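Trirnow Kitchen Sorting and Tray Project
Progress report to the Anora Fund
January 19, 2024

Short one this time, we are mid-move on the storage side and I wanted this to reach you before the budget call. Full receipts folder follows separately.

Where we are

Trays are in. All 518 of them, delivered in 2 lots to the Bakow store. First lot fine. Second lot had a box crushed at one corner, supplier replaced the damaged ones without argument. Counted twice, number now matches the order sheet.

Shelving at Bakow done. Shelving at Dolan not done — wall brackets came in the wrong depth and went back. New ones promised, no firm date yet. In the meantime the Dolan share of the trays is sitting at Bakow in the original boxes, which is eating floor space we wanted for the packing line.

Old mixed containers: mostly cleared out. The usable ones went to the Dolan lunch program, cracked ones to recycling. We kept a handful of the deep ones for root vegetables because the new trays are too shallow for those. That was in the original plan but I dont think I spelled it out last time.

Tray choice

You asked in August why we moved from divided trays to the plain open kind. Main reason is washing. Divided ones hold food in the corners and the packers were going back over them by hand. The open tray has rounded corners and sloped sides, so a cloth gets all the way round. Second reason is stacking, the raised rim gives you something to hold when you lift one off the pile. Third, cost. The plain ones came in under the quote and the difference has gone into lids.

We also settled on white. Spills and crumbs show up right away and at the end of a shift thats what you want. Downside is they will stain. Beet and curry were both bad in the trial batch, we'll see how they look after a few months. 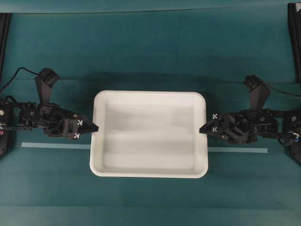 White open tray on the green tabletop, empty, with a gripper at each side.

Worktops

The color contrast between tray and table has been a bigger help than expected. At Bakow the old tops were pale and people kept setting things down half on the rim. Green tops are now on both packing tables there. Dolan tops are ordered, same color, same supplier. No change to that budget line.

Packing trial

Ran the first proper trial at Bakow with 200 trays. Went OK. Filling was quick, labeling was slow. Labels go on the short side and the slope means they lift at the top edge unless pressed down hard. We are trying a smaller label and may go to a tag on the lid instead. Decision before the next order of label stock, I don't want to be left with rolls we cant use.

Second trial planned at 500 trays, which is close to a full day for us. Needs the Dolan shelving up first, otherwise there is nowhere to put them once packed.

Money

Trays: spent, closed.
Lids: part spent, balance on the next delivery.
Shelving: Bakow closed, Dolan open pending brackets.
Worktops: Bakow closed, Dolan invoiced not paid.
Labels: on hold, see above.

No overspend on any line. Would like to ask for permission to carry the label money into the next period if the decision slips. Happy to put that on the proper form, just tell me which one — the form changed last year and I have both versions.

Problems

Brackets, as above. Also the hot water at Bakow was off for part of the trial so washing times from that run are no good and I have left them out of the table. Will re-time with the second trial.

Next

Dolan brackets and shelving. Move boxed trays over. Label or tag decision. Second trial. Lids delivery check against the order, properly this time, box by box.

Next report after the second trial. If you need the washing figures sooner let me know and we will time a smaller run.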